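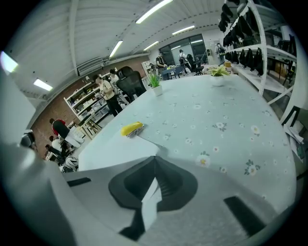 Wide-angle view from the camera of a hand-held gripper resting at the edge of a cloth-covered table. The black finger pads are at the bottom.

Print this article | E-mail this article

Skumus comparison

The Skumus comparison is a bench procedure for rating hand-held grippers and their wrist cameras before the same finger design is fitted to a robot arm. It was drawn up at the Drisstead workshop and is used mainly to choose between finger pads, lens types and trigger springs. The procedure takes its name from the Skumus hand-held gripper, the first tool rated with it.

Equipment

A hand-held gripper in this class has a body, a central mount, two moving fingers with replaceable pads, and a camera fixed so that the pads stay in view. The operator closes the fingers by hand. Finger opening is recovered from the video or read from an encoder, depending on the model. The Tkachenko controller records the opening value and the camera stream on one clock.

Two pad types are compared in the standard form of the procedure. The wide pad spreads the load on flat-sided objects. The narrow pad reaches between objects standing close together but allows more rotation about the grip axis.

Procedure

A full comparison consists of 372 grasps per gripper. Each object is lifted, held for 3 seconds, moved to a second position on the same table and released. A grasp is scored as failed if the object drops, or if it turns in the fingers far enough to change how it is set down. The operator does not repeat a failed grasp. Pads are wiped between objects and replaced at the start of each full comparison.

Objects are ordinary household and office items. Tables may be bare or covered. Printed cloth is permitted and is recorded as a separate surface class, as a repeating pattern can affect visual tracking in either direction. Lighting is left as found, and ceiling fixtures are not masked.

Camera rating

Wide lenses keep both the fingers and most of the room in view, which gives the tracking software fixed features such as ceiling lights, shelving and window frames. The cost is strong bending of straight edges and fewer pixels on the object. Narrow lenses give a sharper view of the contact area but lose tracking more often when the tool is turned quickly toward a plain wall.

People moving in the background are not excluded. Sequences in which they fill a large part of the view are flagged in the log and scored separately.

Results

The first published set covered 1031 grasps, including partial runs. The wide pad had the lower failure rate on boxes and books. The narrow pad did better on pens and cable ends. Tracking was lost in 86 sequences, most of them recorded with the narrow lens. The Drernanska arm, fitted later with the same fingers, gave the same ranking of pads but a higher failure rate on soft objects, which was put down to its fixed closing speed.

Limitations

Scores depend on the operator, and results from different operators are not pooled. The procedure does not measure grip force. It gives no rating for pad wear beyond a single comparison.

See also: finger pad; wrist camera; Tkachenko controller

Last revised 19 February 2026

Shares: 3 | Comments: 0

Contact | Copyright | Back to top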